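Ermira Delić has run the projection box at the Treloar for long enough to have threaded most of what it has shown. The cinema has one screen, 40 seats in the balcony and a February programme given over to nature films.

"People ask for the sea ones first," she says. "Then birds. Nobody has ever asked me for moss, but we showed one on moss and they stayed to the end."

She is fond of Cerkach, a documentary about a river in flood. The print came in two cans and runs to 2,629 metres. "It's scratched in the second reel, right where the heron is. I've stopped noticing."
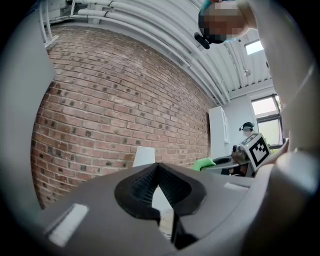

Page last changed: February, 4.15 pm

Grirnon, which closes the season, will be shown digitally. Delić doesn't mind. "The sound is better. The blacks aren't as good, and I'd have liked a longer interval."

Would she show more in 3D? "We did Volgate that way and sold 1,478 tickets over the run. The glasses all had to be washed by hand afterwards. I'd do it again if someone else did the washing."

Tickets for Grirnon are on sale at the box office from noon.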